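Section 2: Getting Your Lenura Dishwasher Ready for Its First Load

Welcome back! If you've come straight from Section 1, your machine is level, the hoses are on, and you've wiped up the little puddle that every installation seems to leave behind. Pour yourself something nice, and let's get to the part where it washes dishes.

Before you start

Keep the bag of salt and the small funnel close by. Write your model number, 2527, inside the cover of this guide — our parts desk at Clalton will ask for it if you ever call.

Caution: Never put dish detergent in the salt container. It will ruin the softener, and the warranty doesn't cover it.

Setting up

1. Open the door all the way and lift out the lower rack. Set it on a towel so it doesn't scratch your floor.

2. Unscrew the salt cap, fill the container with water (first time only), and then add salt through the funnel until it's full. Some water will spill over, and that's fine.

3. Wipe around the opening, screw the cap back on snugly, and put the rack back on its rollers.

4. Run the Rinse program right away, with no dishes and no detergent. It takes 46 minutes.

5. Load your dishes, heavier pieces below. Cups and glasses go in upside down, leaning a little if you can manage it, so water doesn't collect in the bottoms. 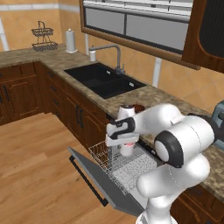 6. Spin both spray arms by hand. If one bumps into a tall plate or a pan handle, move the dish over and try again.

7. Add detergent, click the lid shut, close the door, and press Start.

Note: A faint "new machine" smell during the first 2 washes is normal — leave the door ajar afterward and it will fade.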